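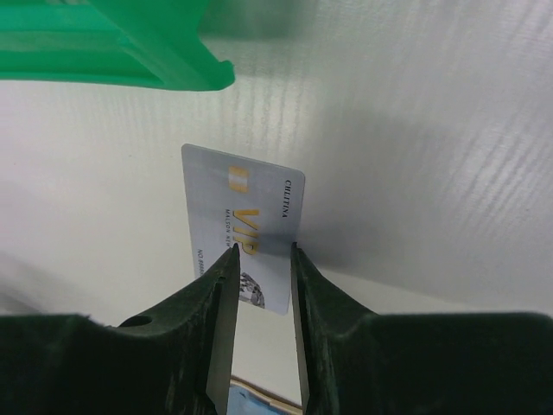

Les adieux sans fin

Les groupes de rock ne se séparent plus, ils prennent congé. La nuance coûte 62 euros en fosse, hors frais de dossier, et elle peut durer des années.

Prenez Plokik. Quatre garçons en colère, une cave humide, un premier album enregistré en un week-end et qui s'entend comme tel. Je les ai vus à leurs débuts devant un public composé en grande partie de leurs colocataires. Ils jouaient trop vite, trop fort, et le batteur semblait régler un différend personnel avec sa caisse claire. C'était formidable. En janvier, Plokik a annoncé sa tournée d'adieu. La précédente, si je me souviens bien, s'intitulait « Dernier Tour ». Celle-ci s'appelle « Vraiment ». On attend la suivante avec une certaine curiosité grammaticale.

Je ne leur jette pas la pierre. J'ai acheté ma place, comme tout le monde, après avoir patienté 45 minutes dans une file d'attente virtuelle où un petit bonhomme avançait sur une barre grise. J'avais pleuré la première fois, au rappel, entre un inconnu qui me serrait l'épaule et une flaque de bière. J'ai trouvé un peu vexant d'avoir à recommencer.

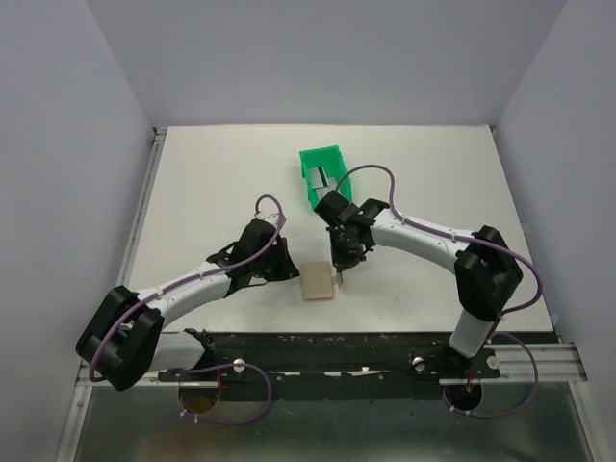

Il faut dire que l'adieu se vend mieux que le nouvel album. Le nouvel album, on l'écoute par politesse, deux fois, en faisant la vaisselle, puis on remet le deuxième, celui de nos vingt ans. Au concert, dès que le chanteur prononce les mots « un titre récent », la salle se vide vers le bar avec une discipline qu'on aimerait voir lors des exercices d'incendie. Une tournée d'adieu supprime la difficulté : personne ne s'attend à du neuf de la part d'un mourant.

Le festival de Kedberg l'a compris avant les autres. L'affiche de cette année aligne 4 têtes d'affiche, toutes sur le départ. Les musiciens de Gosling y joueront leur premier album dans l'ordre, y compris la face B, que même eux avaient cessé de défendre. On pourra acheter le tee-shirt avec les dates au dos, coupe ample, les organisateurs connaissant leur public. Les bouchons d'oreilles sont offerts à l'entrée. À l'époque, on les aurait jetés sur la scène.

Reste la question du chanteur absent. Quand celui de Kiltudden est mort, le groupe a publié un communiqué de deux lignes, d'une sobriété exemplaire : sans lui, c'était terminé. Les fans ont allumé des bougies, les radios ont ressorti le seul morceau qu'elles connaissaient, et le best of est remonté dans les classements. Le bassiste s'est mis au jardinage. Puis il y a eu un concert hommage. Puis un second, pour ceux qui n'avaient pas pu venir au premier. Un remplaçant a été trouvé, plus jeune que la plupart des chansons, qui chante juste, ce qui n'avait jamais été le problème ni la solution.
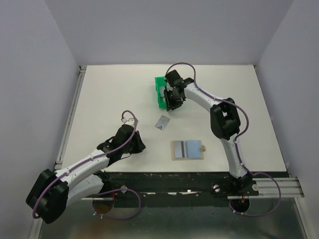

J'y suis allé en traînant les pieds. Au bout de trois morceaux, je hurlais les refrains comme à dix-sept ans, la voix en moins. Le remplaçant a eu le bon goût de se taire pendant la ballade et de laisser la salle s'en charger. Nous l'avons massacrée avec beaucoup de cœur. Le guitariste, qui a passé 60 ans et joue désormais assis, regardait ses chaussures. J'ai cru qu'il était ému, mais il cherchait peut-être sa pédale.

Il existe bien des groupes qui arrêtent pour de bon. Ils ne préviennent pas. Un jour, on s'aperçoit que leur site renvoie vers une boutique de compléments alimentaires, et que leur dernier concert était ce soir de pluie où l'on était resté chez soi parce qu'il y en aurait d'autres. Ceux-là n'ont pas eu droit au coffret, ni au documentaire où chacun pardonne à chacun dans un studio bien éclairé.

Pour « Vraiment », Plokik vient d'ajouter des dates supplémentaires. J'ai pris une place assise.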